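Section 4. Running the show from the Deltex board – matinee and evening

For stage managers and deputies on the Hindard tour. Replaces the sheets from April, please bin those. Read 4.1 before you touch anything, the rest you can do as you go.

4.1 Before you power up

1. House lights at full, work lights on. Check nobody is on the fly floor.
2. Key switch on the left side of the desk to LOCAL. Not REMOTE. Remote hands the cues to the booth and you'll sit there pressing GO for nothing.
3. Plug in the headset before the power goes on. Plug it in after and you get a loud pop in everyone's ear.
4. Power on. Wait for the green lamp. Takes a while on a cold day, leave it be.
5. Screen asks for a show file. Pick the one with the right theater name. The Doucette and the Nendau files look almost the same in the list and they are NOT the same, the Nendau has no trap.

Caution: never load a file with the actors on the set. The turntable finds its home position on load and it will move.

4.2 Setting up the cue lights

1. Press SETUP, then LIGHTS.
2. There are 12 cue light channels. 1 to 8 are wings and flies, 9 is the pit, 10 is the trap, 11 and 12 are spare.
3. Send a red to each one. Wait for the acknowledge. If the operator isn't there yet, walk over and press it yourself.
4. Send green to each one. Green should kill the red. If both stay lit it's the cable, swap it.
5. Write the dead channels on the tape at the top of the desk and tell the deputy.

Note: the pit channel goes to the conductor's stand and one repeater by the keyboards. Sub conductors like the repeater turned off. Ask first.

4.3 Calls

Calls are all made from the desk, dressing room speakers only. Check the selector. If it's on ALL you're talking to the lobby.

1. Half hour. Sign-in sheet comes down at this point. Anyone missing, phone company management on extension 617.
2. Fifteen. Understudies get told by now if they're on. In person, not over the speaker.
3. Five.
4. Places. Wait for an answer from both sides of the stage.

A few of the cast have kids along on the road this year and sitters calling the stage door during the show. Messages go on the board by the quick change booth. Don't read them out over headset. Urgent ones – deputy carries it to the actor at the next exit.

4.4 Calling the show

1. Standby is given a full line ahead of the cue, more if it's a big sequence.
2. Say the department, then the number, then GO. "Lights 41, GO." Nothing goes until the word GO, so don't use it for anything else. Say "proceed" or "carry on."
3. Press GO on the desk at the same moment. Light touch. Leaning on it sends 2 cues.
4. If you do send an extra one, press BACK once and keep calling. Do not stop to explain. Notes after.
5. Act one ends on the blackout, cue 200. Hold it until the trap lamp shows closed. Then house lights.

Caution: BACK does not reverse the turntable or the trap. Only lights and sound. For anything that moves use HOLD, which freezes it where it is, then talk to the carpenter.

4.5 When somebody is out

Swing covers mean track changes, and track changes mean different quick changes and sometimes different props hands.

1. Open COVERS on the screen. Tick the absent performer.
2. Desk lists the cues affected. Write them into the book in pencil, the desk forgets them at power down.
3. Read the list to lights, sound and wardrobe over headset before the fifteen.
4. For Keegan MacDonald's track the balcony scene has a different spot pickup, stage left not right. It isnt in the file yet. Pencil it in every time.

4.6 Shutting down

1. Wait until the house is clear and front of house says so.
2. Turntable to home. Look at it with your own eyes, the screen has been wrong before.
3. SAVE. Then save to the stick as well. Stick lives in the drawer with the spare headset battries.
4. Key to OFF, take it out, hand it in at the stage door. Sign.
5. Running time and anything odd goes in the report the same night. Two-show days get two reports.

Questions on this section to Rhonda Poirier. Corrections also, preferrably before load-in at the Doucette.

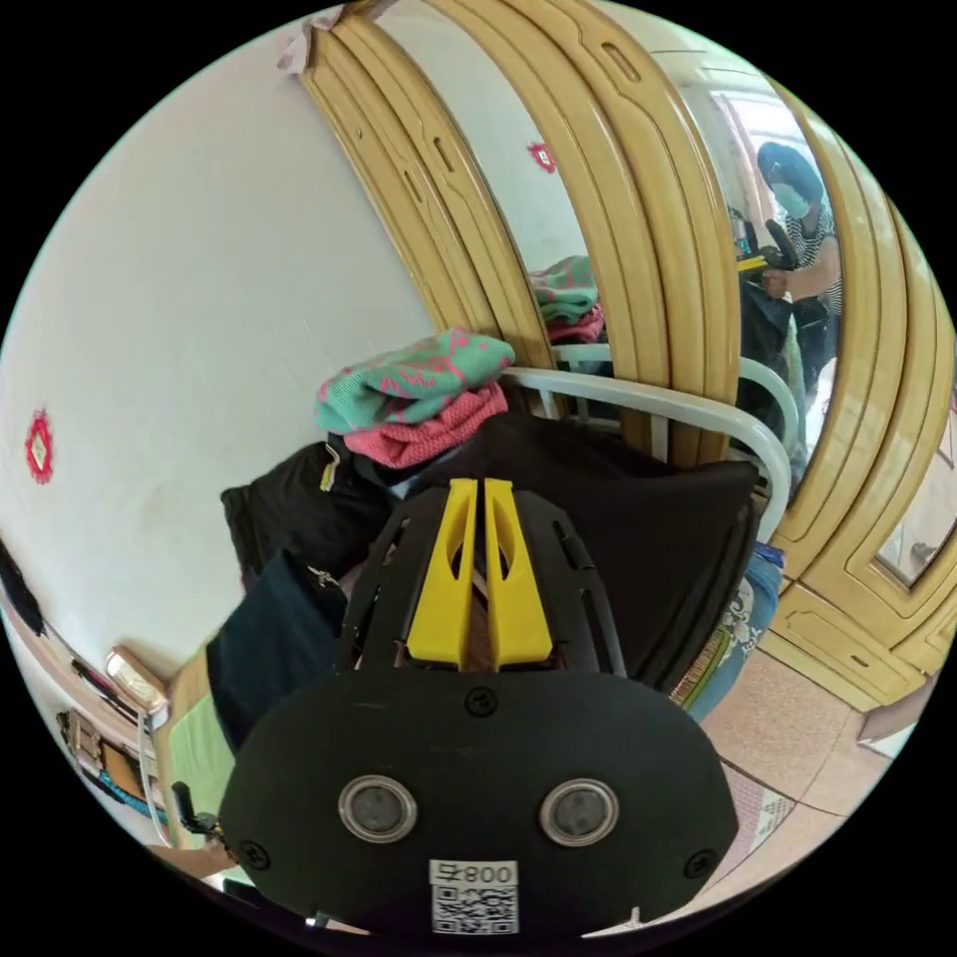 Jade Marchand: Step 3 in 4.4 needs a line about the backup GO button. On our desk it's the small one under the flap and it works even with the key at OFF – I fired a sound cue that way during the preset. Can it go in before the next print?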